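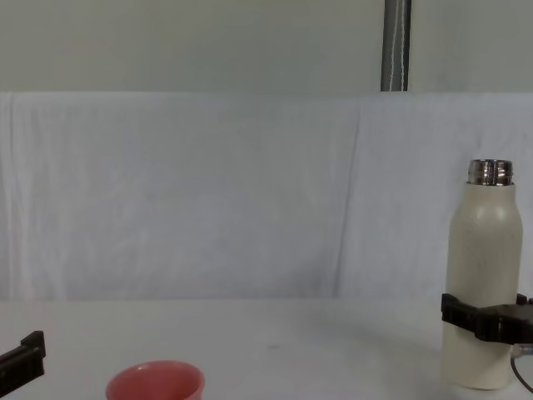
Rezaul Khan:2号缸的绿色是对的,但液面那层铜皮太薄,我担心还原没到底,先别下大布,拿小条试。

二月,上午。靛蓝还原缸记录,接上一页。

按他说的先试小条。Flitex的平纹棉剪窄条,清水浸透,拧到不滴,下缸,数着呼吸慢慢拉动,提出来时是黄绿色,见风转蓝。转得偏快,边缘先蓝,中间还带一点绿,说明液里已经有一部分氧化了的靛。铜皮用勺背一推就散,露出下面的液色,黄绿偏浑。不算坏,离能染大件还差一截。

2号缸的底子:Hesumitz的靛粉,果糖作还原剂,熟石灰调碱。粉是先用少量热水研开的,研了很久,筛过一遍,筛底还是留了几粒硬的,捣碎后又补进去。上次偷懒没筛,缸底沉了一层没还原的粉,搅起来布上全是点,洗都洗不掉。以后都筛。

果糖这次是分开加的,前一半在熟石灰之前,后一半在熟石灰之后,中间隔了一顿早饭的工夫。看不出和一次加有多大差别,气味倒是淡一些。下回一次加,省事。

Dudek那支pH计今天又漂,校准液是上个月开的,瓶口有结晶。读数不记了,用试纸,颜色在色卡上偏碱的那一头,够用。校准液要重新买,已写在门后的单子上。

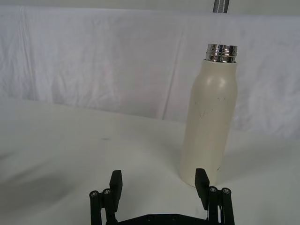
米白色保温瓶,金属瓶口带螺纹,未盖瓶盖。

中午前后。缸温掉得比预想快。桶外面裹了两层旧毛毯,盖子上压泡沫板,掉温还是明显,主要是开盖次数多。水浴重新加热,不直接加热缸体,底部一烫,沉下去的石灰就会翻上来。加热时不搅,等温度匀了再搅,沿一个方向,慢,勺子不出水面,收尾时反向带一下,让泡沫聚到中间。泡沫是深蓝紫色的,带金属光,推到一边,染布之前捞到小碗里,染完倒回去。

3号缸是对照,同一批粉,还原剂换成熬过的果皮水,其余照旧。果皮水熬到颜色很深才滤,滤出来量得1,059毫升,全部进缸。到中午3号缸还是蓝的,没有动静,表面连泡都少。果皮里的糖分每批不一样,这种缸本来就慢,先放着,盖好,明天再看。不要急着补石灰,之前有一缸就是补急了,布染出来发灰,手感也涩。

下面记几块试片。

一号片,未精练的棉,直接下。吃色很差,水珠挂在表面,染出来像没睡醒的天,东一块西一块。布上的浆没有退干净,这和缸没关系。

二号片,纯碱煮过的棉,清水过了几道。吃色均匀,下一道是浅水蓝,晾到全蓝再下,第二道就有明显的深度。第三道以后变化变小,但边角更实。布折得太紧的地方有浅印。

三号片,亚麻,也煮过。比棉慢半拍,提出来时纤维里还有没浸透的白芯,捏开纱线能看见。亚麻以后浸水过夜,不要图快。

四号片,羊毛。原本不打算做,石灰缸碱性太重,毛会受伤。只放了一小缕,染得最深,也最快,但干了以后发脆,一捻就断。结论和书上一样,毛另外起一个弱碱的缸,不和棉共用。 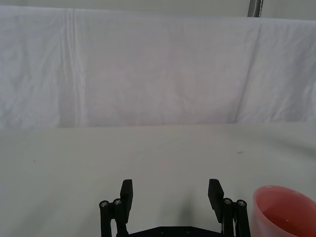
第二道和第三道之间晾得够不够,页边有人用铅笔问,我染的那批就是没晾透,后面越染越花,是不是这个原因?

回答写在这里:多半是。没氧化完的靛蓝回到缸里会被重新溶下来一部分,看着是在染,其实一边上一边掉。晾到正反两面、折缝里面都看不见绿再下。天潮的时候要等更久,把折起来的地方扒开,别只看面上。另外下缸时间不要越来越长,每道都短一点,多几道,比一次泡很久牢。泡久了浮色多,第一遍洗出来的水是蓝墨水一样的。

浮色的事再记一句。二号片晾干后用白布干擦,第一下就有蓝印,第二下淡了,水洗过再擦,印子很轻。湿擦还是会掉,靛蓝都这样,只是多少的问题。洗的时候先清水,再加一点白醋把残留的石灰中和掉,最后再清水。醋不要多,闻得到一点就够。没有过醋的那一角干了以后摸着有粉,抖一抖有白灰。

Canusska那边要的是深蓝,布样已经寄来一小块,颜色介于我们第四道和第五道之间,偏红一点。偏红不好做。我们的水硬,出来总是往绿的方向走,晾透洗净之后会好些。可以试着用雨水或者烧开放凉、沉过的水起一缸小的,先不动大缸。他们没有催,但样布下周以前最好能给一版。

起小缸的量先定下来:靛粉从现有的袋子里称,袋里大约还剩300克,够这次,不够再开下一批,所以大货要先下单。两批粉颜色会有差别,以前吃过亏,同一块料子不要跨批染。

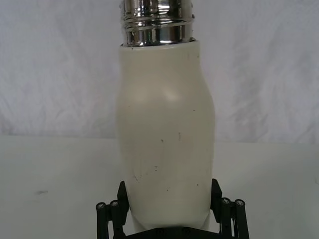

Rezaul Khan看过试片后提了一点,染深色时布要先松松地挂开浸水,扎着或者卷着进缸都会在外层抢色,里层补不回来。

同意。下午照这个改:布进缸之前在清水里完全打开,提着一边慢慢放下去,放到底再把另一边送进去,手始终在液面以下,不让空气带进去。戴长手套,短手套今天又进水了,手指蓝了三根,指甲缝最难洗。

下午三点多再看2号缸,铜皮比上午厚,推开以后合得也快,液色黄绿,清了一些。补了一勺果糖,没有补石灰。小条再试,转蓝比上午慢,比上午匀,应该是可以下中等大小的布了。大件还是等明天早上,让它静一夜,底渣沉实。

收尾:捞出来的泡沫已经倒回,盖子盖严,毛毯裹好。搅拌棍冲净后单独挂着,不要和3号缸的混用。试片都缝了线标,线的颜色对应道数,白线一道,红线两道,黑线三道以上。羊毛那缕没有标,夹在本子最后一页。

待办
校准液
长手套,大号
亚麻今晚先浸上
问Flitex宽幅的那款还有没有,上次那卷边上有油渍,裁掉之后不够一块样布
3号缸明早先闻再开大盖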